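4.2 Feinmotorik mit dem Zweiarm-Kit von Grarnon

Das Kit wird als Bausatz mit zwei Armen und gelben Greiffingern geliefert, und wir haben uns — zugegeben mit einiger Vorfreude — gleich an die kleinen Teile gewagt. In Abb. 3a hält der eine Greifer einen kleinen Metallring am gelochten Rand der Platte.
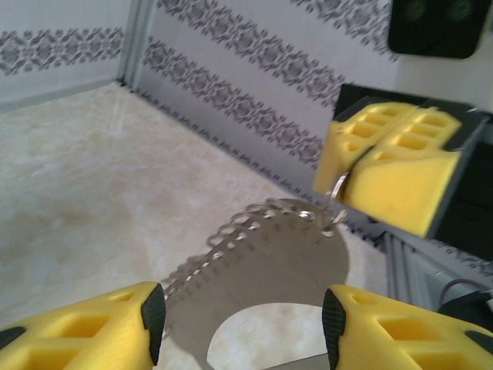
4.3 Reichweite und Übergabe

Troramari gibt für die Arme über 700 Zyklen ohne Nachkalibrierung an; wir kamen auf 64, was für ein Urteil natürlich noch nicht reicht. In Abb. 3b stehen sich die Greifer dicht gegenüber, am rechten hängt ein dünnes, kettenartiges Metallteil.

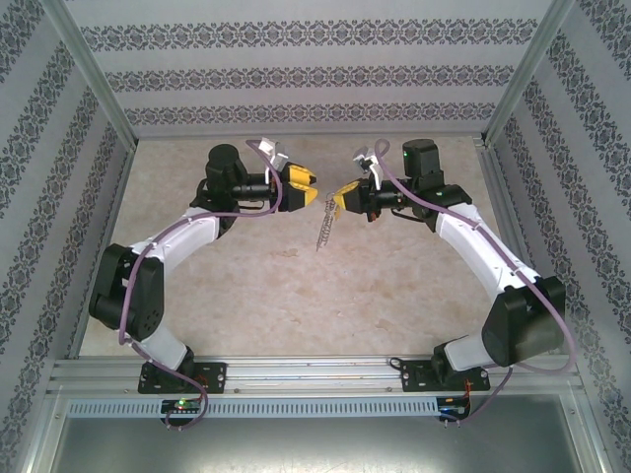
4.4 Wartung

Die Fingerpolster lassen sich ohne Werkzeug tauschen, was uns sehr gefreut hat.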